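About Lurnlow

Lurnlow is a small school for people who want to work with coffee. We teach how to prepare it, how to serve it, and how to keep the table clean while doing so. The school was opened by Mairéad Moriarty and Santeri Ruotsalainen, who before this had a repair shop for kitchen machines. Many customers brought them a coffee maker which was not broken at all, only full of lime. From these visits came the first evening class.

Today we offer three courses. The first is for the home, the second is for office kitchens and guest houses, and the third is for those who will teach others. A course has 710 minutes of practice in total, divided into short lessons, and between the lessons the students repeat the work at home. In the years since opening, 1,899 people have finished at least one course with us.

Our teachers

Dilruba Seneviratne leads the home course. She is strict about water and very patient about everything else. Matvii Kobzar teaches the office course and also wrote our handbook, which has 123 pages and is given to each student on the first evening. Dilruba Thambiah answers the letters and makes the timetable, so please write her full name on the envelope, as we have two Dilrubas.

How we teach

We begin with simple machines. A student who understands a single-serve coffee maker well will not be afraid of a larger one. We practice on wooden tables, the same kind that many people have at home, and we wipe with the grain. Each student learns to fill the reservoir, to choose the pod, to set the cup and to put all things back in their place. Tasting comes later in the evening, with bread from the Krasniqi bakery.

A single-serve coffee maker on a wooden table. 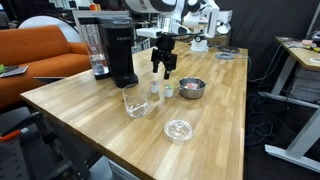
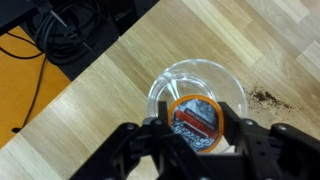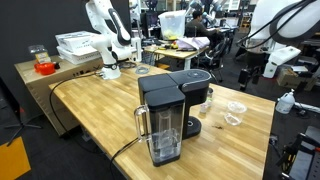 Cleaning takes up almost one third of each course, and we are a little proud of this. Old coffee has a bitter smell and it goes into wood quickly. Loose grounds, like the small dark patch beside the glass bowl in the second picture, should be collected with a dry brush first, and only after this comes the damp cloth. If you start with the cloth, you press the color into the planks. For the reservoir we use warm water and a soft bottle brush, and we leave the lid open until the next morning.

New courses start in November. Places are given in the order of the letters received. Former students may come back to any lesson without payment, if there is a free chair.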